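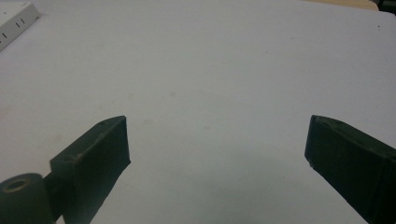

White surface, matte, a few faint gray marks.

07/01/2021
Fundraising pack, second try. Went through the Hisomport appeal replies with Ezequiel Salcedo. 400 packs mailed, 23 forms back so far, two of them with no return address. Gift total is some $1000, most of it from people who gave last year too.

The long letter did worse than the short one again. Ezequiel wants to drop the celebrity quote – fine by me, it takes up half a page and no donor has mentioned it in a reply.

Zúñiga branch asked for a version with the tear-off slip on the left. Try it on the next print run only. Pronura still hasn't sent the envelope price, so no order yet.

To do in July: fix the phone number on the back page, thank-you cards for the repeat donors, merge the Vumport list with ours (check for doubles first – last time the same households got both letters).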